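Citrus Peel Cleaning Tips, Tested Until I Got Annoyed
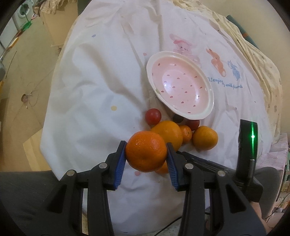
Oranges, large and medium, and a small mandarin.

Every winter the same tips come back around. Put peels in vinegar, put peels in the disposal, put peels in the closet, rub peels on the faucet. I have been saving mine for two winters and trying these things out in a normal kitchen with hard water and a dog. Some of them are fine. A few are a waste of an orange.

Orange peel vinegar

The big one. You stuff a jar with peels, cover them with white vinegar, leave it for 2 weeks, strain it and pour it into a spray bottle. The claim is that you end up with a cleaner that beats the store kind.

What you end up with is vinegar that smells a little better. I ran it side by side with plain vinegar on a stovetop, a shower door and the inside of a microwave, and I could not tell the two halves apart. Neither could my sister-in-law, and she wanted the orange one to win. Vinegar takes off hard water spots. It does very little to grease, with or without fruit in it.

If you want to make it anyway, go ahead, I still make a jar now and then. Keep the peels under the surface or the top ones grow fuzz. Strain it twice, the second time through a coffee filter, because the bits clog the sprayer. And don't use it on marble, limestone or any natural stone counter. Vinegar etches stone and the peel doesn't change that. Don't mix it with bleach either, ever.

Peels down the disposal

This works for an afternoon. The sink smells like oranges, then by supper it smells like the sink again, because the gunk is on the underside of the rubber splash guard and no peel is going to reach it. Turn the disposal off at the breaker, fold the rubber flaps back and scrub them with an old toothbrush and dish soap. You won't like what comes off. After that you don't need the peels.

I also quit putting in big pieces. Thick peel is tough and my drain slowed down after a month of it. Thin strips only, with plenty of cold water.

Drying peels in the oven

Most instructions say 200 degrees for an hour. An hour at 200 got me warm leather. Mine took closer to three, pith side up, on a bare rack with a pan underneath. Scrape off as much white as you can be bothered to. They're done when they snap.

Was it worth running the oven for three hours? Not for potpourri, which smelled of nothing by the end of the week. For cooking, yes. A strip of dried peel in a pot of beef stew is good, and ground up in a coffee grinder it goes nicely in pancake batter. Wash the fruit well first, with a brush and warm water, if you plan to eat the outside of it.

Fire starters

I expected to make fun of this one. Dried peels do catch quickly and burn with a little crackle, and a handful under the kindling saves you a sheet or two of newspaper. They have to be bone dry. Half-dry ones just sit there and smoke.

Keeping moths and ants away

Randa Hattar wrote in to say she has kept dried peels in her sweater drawer for 16 years and never had a moth. I believe her about the moths. I'd want to know how many moths her neighbors have. My own test drawer got a hole in a wool sock, so I've gone back to washing woolens before they're put away and sealing them in bags.

As for ants, they walked around the peels. One of them walked over. Wipe up whatever they're coming for and caulk the gap.

Rubbing a faucet with the peel

It takes off water spots if there's some flesh left on the peel, and then it leaves a sticky film you have to rinse and dry. A damp cloth with a drop of vinegar does the same job in one go. Lemon works better than orange here, being more sour.

Getting sticker glue off jars

The best tip of the lot, and it hardly ever makes the lists. The oil in the outer skin softens label glue. Bend a fresh peel, colored side toward the jar, and squeeze so it spritzes the sticky patch, then rub with the same piece. Give it a few minutes and rub again. It handled everything but one pickle jar. Keep it off painted things and soft plastic, where it can dull the finish, and wash the jar with soap when you're done.

Storing the fruit in the meantime

Loose in the fridge drawer, no bag, beats a bowl on the counter by a long way. Pull out any soft one right away. Mandarins go first in my house, so check those before the big ones. I've tried wrapping each orange in paper towel as well, and all I noticed was that I ran out of paper towels.

Next up is coffee grounds, which are supposed to fix everything from smelly boots to scratched tables. Send me your results if you have any, good or bad. Mireille Nimri has already sent a photo of her ruined grout.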